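Two arms, two plates and a lot of patience

29th October | By the Grallow workshop desk

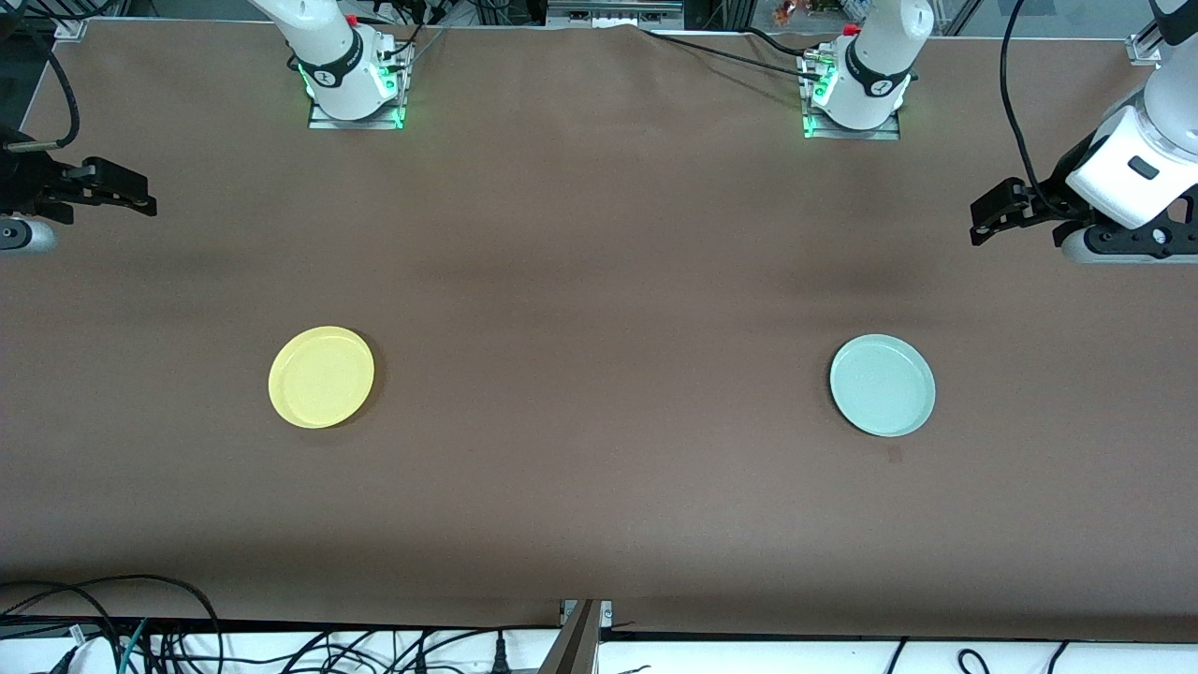 What I've been up to at the Trestton bench

I promised in the last newsletter that I'd write something about the plates, and several of you have written in to ask, so I'd better get on with it. The short version is that I have spent most of this month moving crockery from one place to another by remote control, and I have enjoyed it far more than a grown adult should!

The yellow plate and the mint-green plate are our standard pair now. We started out with white ones, which was my idea and a poor one, as half the time I couldn't tell on the screen which was which. With one yellow and one green I can say "yellow onto green" to whoever is driving and we both know what I mean. They're the same size and the same shape too, so either will stack on the other.

The task sounds like nothing. Pick up a plate, put it on top of the other one, let go, move both arms clear. Then spread them out again and do it the other way round. You or I would do it while talking to someone in the next room. With two hand controllers and a pair of two-fingered grippers it's another matter, mostly because of the rim. A shallow plate sits very low, and you have to bring one finger down on the outside and one on the inside without shoving the whole thing across the table. My first go sent the green one sliding merrily off towards the edge (no harm done, it was caught).

The trick I've settled on is to come in slowly from the side and tilt the wrist before going down – not on the way down, which is what everybody does at first. Then close the fingers, wait a beat, and lift. The waiting matters. When I rush it, the robot learns to rush it, and there is something a bit humbling about watching a machine play back your own bad habits at you.

How many is enough?

This is the question I get most. Our first target for the plate task is 700 good demonstrations, and by good I mean start to finish with no bumps, no second tries and no long pauses while the driver has a think. Across everything on the Trestton bench we've now recorded 2,580, counting the cups and the folding work from the summer. Sandberg, our other bench, is a little behind on 2,000, but they had to swap a wrist in the middle of it all and lost a fair bit of time, so I'm not crowing. (I am crowing slightly.)

We do them in batches of 17, which is an odd number to pick, I know. It came from the first afternoon, when that was as many as I could manage before my shoulders gave up, and it stuck. After a batch you get up, have a cup of tea and let someone else take the controllers. People get sloppy when they're tired and the recordings show it very clearly.

One thing we changed this month is where the plates start. I'd been putting them back in the same two places every time, nice and tidy, and when we tried out the early version it was rather good at those two places and hopeless everywhere else. So now the starting spots wander. Sometimes they're well apart with lots of brown table between them, sometimes nearly touching, sometimes yellow on the right. It makes for slower going, and a few spots are a real stretch for one arm or the other, but the last trial run coped much better.

A word about left and right

If you come along to drive, please remember that the robot's left and right are the robot's own. Watch from above on our screen and its right arm is on the left of the picture. I have been doing this since spring and I still reach with the wrong hand now and then. The Dorix software lets you flip the view, and some drivers swear by it, but I found that once I'd got used to it flipped I couldn't cope with standing at the bench itself. Try both and see which suits you.

What's next

Once the plates are finished we'll move on to putting something on a plate and carrying it, starting with bread rolls because they don't mind being dropped. I'm hoping to have those going by December. There's also talk of a proper handover, one arm passing a plate to the other in mid-air, and I've had a few private goes at that after hours. Let's say it needs work!

We could do with a few more drivers for the evening slots, and you don't need to have done it before. Some of our steadiest hands had never touched a controller until this year. Reply to this newsletter if you fancy a go and I'll send you the times.

14 shares | 6 comments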